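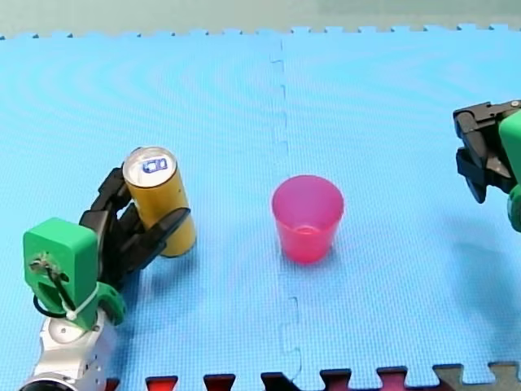 3.2 Cans, cups and the mat

I wanted the Nalska set to be made of things you'd find in any kitchen drawer or recycling bin, so I kept it cheap and a bit scruffy. There are 12 containers altogether, mostly cans and plastic cups, and I sorted them by colour, shape and how much wear they'd picked up. Colour was the easy one. Wear took me a whole Saturday in the Gonano room — I kept changing my mind over what counts as a crease and what's only a scuff.

In the end I scored the outside of each container from 0 to 100, with tape marked separately. A strip of clear tape can catch the light and look whitish, and on a yellow surface it stands out far more than a faint wrinkle does. I've left the taped ones in (people do tape things up at home!) and they get their own row in the Vinditz table.
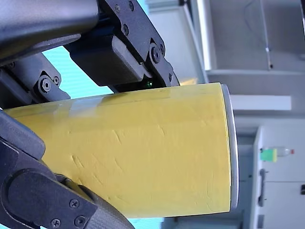 One reader of the first draft felt that tape and wear shouldn't be pulled apart at all, and asked whether anyone sorting containers at home would bother with the difference. Fair point. I re-ran the sort with the two scores merged, and 6 containers moved to a new group, which was more than I'd hoped for.

The floor is interlocking foam, the sort of thing you'd put down in a playroom. I like blue for this, as gold and pink both show up well against it. Handwriting on a lid is fine too, although I didn't count it as wear.
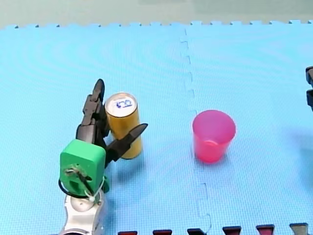 Figure 6. Gold-coloured can with blue handwriting on its lid, and a pink-red plastic cup, on the light blue foam mat.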